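4.2 The open-day demonstration

Our third observation comes from the open day held at Stalik in February. Visitors were told that the two-arm cell could pack a shopping bag "as a person would." We treat that sentence as a claim to be tested, and we had little to test it with: 5 runs, all started by the hosts, with no log handed over afterward.

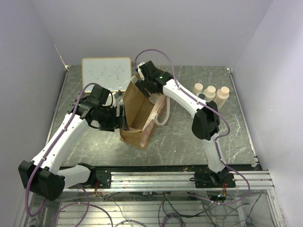

Claims of this kind usually rest on the choice of task. Packing sounds like one skill, but a demonstration can ask for very little of it. A paper bag is a fair choice, we grant, as it creases and gives way under a gripper in ways that a rigid bin does not. With the bag lying on the table and a gripper at either end of it, however, the question of how a bag is held open while standing does not come up. Bianchini raised this on the day and was told it was planned for a later version.

Figure 6. The two-arm cell at the open day, bag packing task.

The goods were also kind to the machine. Bottles are stiff and keep their shape, and the two white ones in the bag in the second view of Figure 6 say nothing about bread, eggs or loose fruit. The printed handout gave a success rate of 100 percent — over how many trials, it did not say.

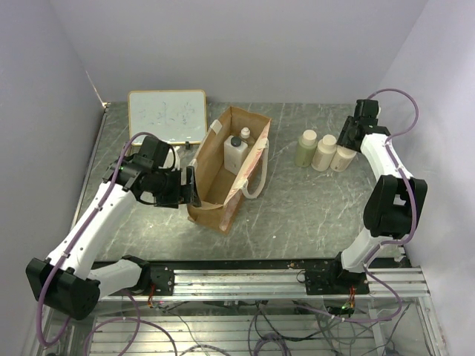 Nia Rees, reading a draft of this section, objected that we were holding an open day to the standard of a trial, and that no visitor she spoke to had taken the handout literally. We accept the first point.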